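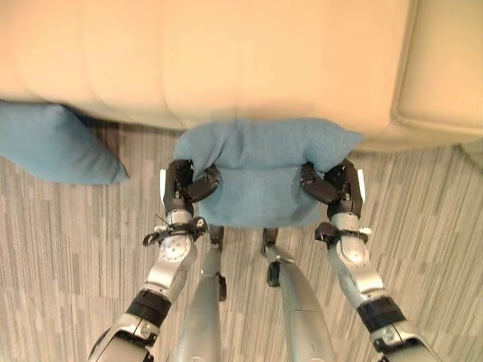 2 min read

Asora has paused cushion handling on its two-armed home robot after a grip fault at the Humphreys test apartment. The hands kept closing on soft items after the target force had been reached. No one was hurt. One cushion cover split along a seam.

The fault showed up on Saturday during a tidying routine, in which the robot lifts cushions from the carpet and puts them back on the sofa. According to the company's notice, the right hand did not act on a stop command for 13 seconds. An operator then cut power to both arms.

Logs point to a force reading that froze at its last value when the wrist controller restarted. The main controller took the frozen value as live and went on closing the fingers. The same pattern was found in 5 earlier runs, none of which had been flagged.

Rigid objects are less affected, the notice says. A hard tube or bottle stops the fingers by itself, and the motor current limit trips early. Foam gives way, so the current climbs slowly and the limit trips late.

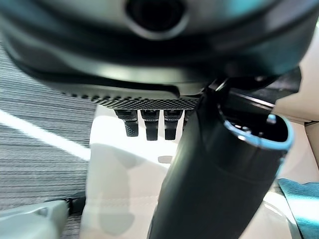 Interim measures

Firmware supplied by Nirnotberg now marks any force reading that has not changed within a set window as invalid and opens the hand. Until the update has been checked on all 18 units, operators are to keep the stop button within reach and stay clear of the fingers while a grip is active. Bulard, which runs the test program, will review the restart logs before soft-item work resumes.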